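Soomro Cell Controller: Set-up Guide
Section 5. Handing switch operation over to the arm 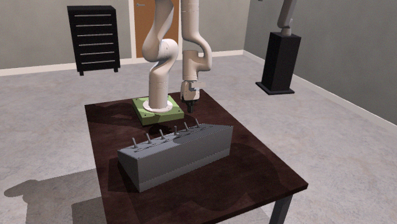
The line operators at Goltent asked before their changeover who stops the cell once the arm works the toggles. The operator on shift does. Stop authority does not move to the arm or to the controller.

Before starting, read Section 4 and log in as Supervisor.

1. Set the controller to TEACH. Arm speed is limited to 10 percent.
2. Load job 808 from the Favon library.
3. Jog the gripper, fingers closed and empty, to a clear point above the table.
4. Teach one approach point for each toggle. Keep the fingers pointing straight down.
5. Run the job once at 10 percent with the operator at the stop button.
6. Set the controller to AUTO and sign the handover sheet.

CAUTION: Do not reach over the switch box in AUTO. Select HOLD first.

NOTE: Operators no longer set toggles by hand in AUTO. Their duties become checking the log, clearing faults and approving restarts. Allow 5 supervised shifts per operator.

NOTE: Fault code 160 means a toggle did not reach its set position. Select HOLD, correct it by hand and enter your initials.

Revised August 2020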